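Two arms, one table, and the left gripper again

2/7/20

I promised in my last post to write how I keep our snack cell running, and then I did not write for many weeks. My brother Radymyr says that a blog without posts is only a title. So today I write.

For those who are new: the cell in Taswood is two white arms over one brown table, with the kind of goods you find in a small shop. The left arm does most of the picking, and for this reason it also takes most of my time. I look after it alone on weekdays.

In November the left gripper started to let small round things slip. With flat boxes it had no problem. I first blamed the program and spent two evenings changing the closing force, which was a mistake, as the program was the same as in summer. Then I took the fingers off and saw that the inside faces were polished like glass on one side. The fingers were not closing parallel. One of the screws on the left finger had become loose, so little that you could not feel it by hand.

I ordered new finger pads from Trasadetti and they came after five days. The change itself is simple. Stop the arm, support the housing with one hand, take out the screws, clean the seat with a dry cloth, put in the new part, tighten each screw a little and then go around again. Do not tighten the first screw fully before the others are in. I did this once and the finger sat crooked, and I had to start again.

After the fingers I always teach the tray position again. I go down slowly over the beige tray with a small round item, and I keep the other arm up and away from the goods, so I have only one thing to watch.

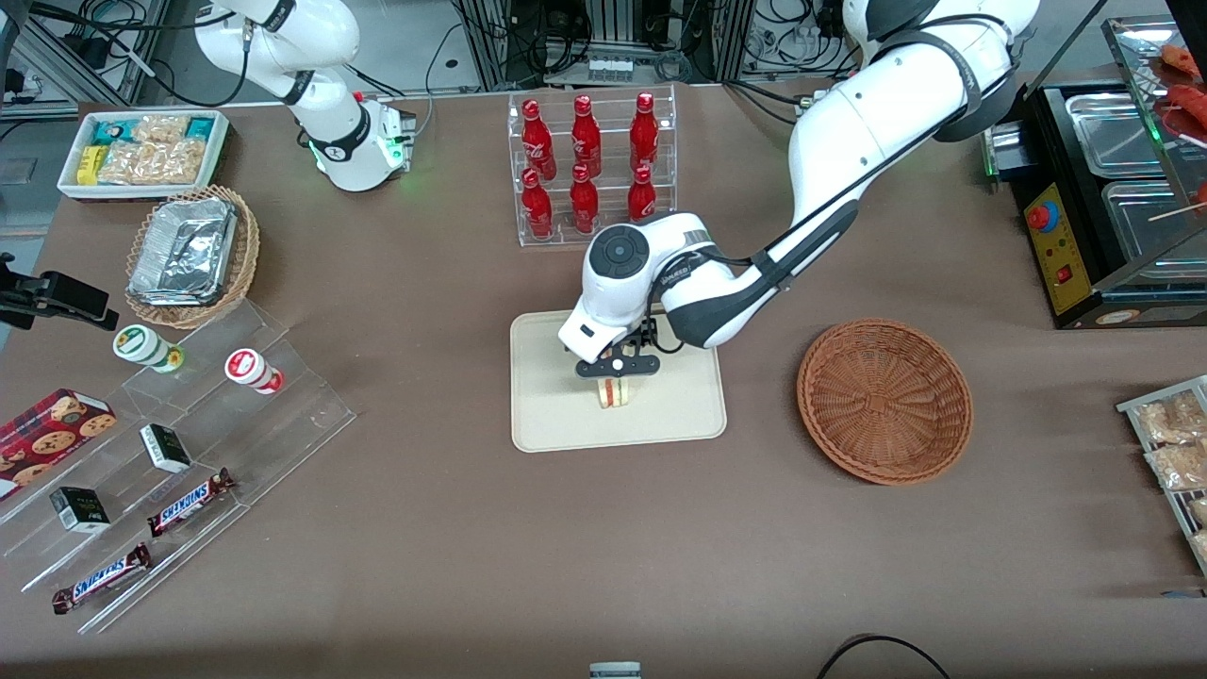
Left arm with a small round item, just over the tray.

The cables need some words also. On the big arm they run along the outside of the segments, and at the elbow they bend the most. I check that place every Monday. I move the elbow through its full travel and look if the cable pulls or rubs. If it pulls, I open the nearest tie and give a little more length. Too much length is also bad, it can catch on the bottle rack.

The counter for the gripper now shows 88 cycles with the new pads and no slips. It is a small number, I know. Petro Panasiuk, my uncle, who repaired presses at Plultholm for more than half of his life, told me to write down every slip with the item and the hour, and I have a paper sheet for this next to the switch.

Still open on my list: the spare wrist cover from Zinchenko, and better labels on the cables behind the table.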